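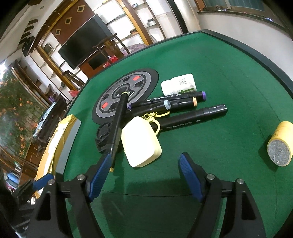 Clearing a Felt-Top Table Without Wrecking the Felt

My green felt table is supposed to be for cards. In practice it's where everybody in this house empties their pockets, and by the time my sister Brenda comes over to play there's a layer of markers, keys and who knows what else on it. I've cleared it so many times that I have a routine now, and it takes me 10 minutes (more if I stop to test every pen, which I always do).

What you'll need

A shallow tray or a shoebox lid
A jar or mug for the markers
A soft clothes brush
A scrap of paper

Step 1: Caps first

Before you move a single marker, make sure every cap is pushed on until it clicks. Felt drinks up ink like you wouldn't believe! I lost a corner of my old table to a black marker one December and I'm still sore about it. Purple cap, peach cap, pale gray-blue cap, they all look so cheerful and they're all capable of murder.

Step 2: Lift, don't drag

Pick things up straight. This goes double for anything with a metal clasp, like a key case, because a clasp can snag the nap and leave a little bald line. Keys go in the tray.

Step 3: Medicine goes home

If there's a medicine bottle lying on its side in the mess, check that the lid is tight, then walk it back to the cabinet right away. Don't put it in the tray "for now." I have done that, and then spent an evening looking for it.

Step 4: Test the markers

Scribble each one on your scrap paper. The good ones go in the jar and the dried-up ones go in the trash. Be strict. My friend Florante kept 27 markers in a drawer and four of them wrote.

Step 5: Mats and round things

Lift the mat last, holding it level so the crumbs stay on top, and shake it out over the sink. Mine has a wheel pattern and hides dirt really well. Cylinders and other rolly stuff near the rim should be stood up or moved, or they'll be on the floor by bedtime.

Step 6: Brush

Short, light strokes, all in one direction, from the middle out to the rim. No water! If there's a sticky spot, let it dry all the way and flick it off with a fingernail before you brush again.

Then put the mat back, or leave it off if you're dealing cards tonight.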